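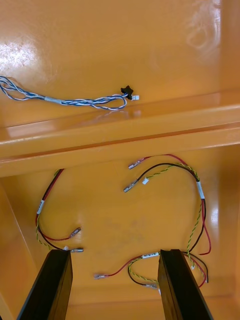 Wrist camera view of the orange tray, with the blue and white harness on the upper shelf and three loose wire harnesses on the floor below.

Review: Dakholm wrist camera and finger kit, after one month of collecting demonstrations

Rating: 4 out of 5
Reviewed by Bimla Thakur, Jun 29, 2026

I bought this kit in May for our small workshop in Darkport. We want to teach an arm to pick wire harnesses from a tray and hang them on a test board, and for this we need many examples made by a person. My colleague Eifion Kneath drives the arm by hand with the leader handle, and I check the recordings in the evening. So my review is from the side of the person who must look at everything again.

The kit has the camera, the bracket, two flat black fingers, one cable and the recording program called Pant. The installation took us one afternoon. The bracket is solid and I did not need to tighten it again in all this time. The paper manual is short, and the part on calibration I had to read three times.

What I like most is the view. The fingers come in from the bottom of the picture and the gap between them stays well visible, so I can judge if Eifion was lined up with a wire before he closed. The small metal terminals are clear enough to see which way they point. For our task this matters a lot. If you grab a harness too close to the terminal it turns in the fingers, and the example is no good for learning.

The colors are also good. Red, black and the green and yellow stripe stay easy to separate on the orange tray. The labels are a weaker point. I can find them in every recording, but the characters are small and I would not depend on the camera for reading them. We type the part number by hand when an episode begins.

My main complaint is the exposure. Our tray is glossy and it gives back the light in big pale patches, and the camera has only automatic mode. When the arm goes down the brightness jumps, and for a moment the shelf part is almost white. I wrote to the seller, Drirkthorpe, and they answered politely that manual exposure is planned. I hope so. Until then we turned the lamp to the wall, and this helped some.

The second complaint is with Pant. It saves each episode well, but to delete a bad one you must go back to the list and search for it by time. We recorded 355 episodes and I removed 27 of them, mostly where two harnesses came up together because their wires were crossed. With a delete button on the handle Eifion could do it right away. Please add this.

One advice to other buyers: do not arrange the parts too nicely. Our first 12 episodes had every harness straight and separate, and they were too easy. Now we drop them in and leave them how they fall, even if one lies under the fingers or against the wall of the tray.

I would buy the kit again for loose parts of this size. For reading labels you will need a second camera.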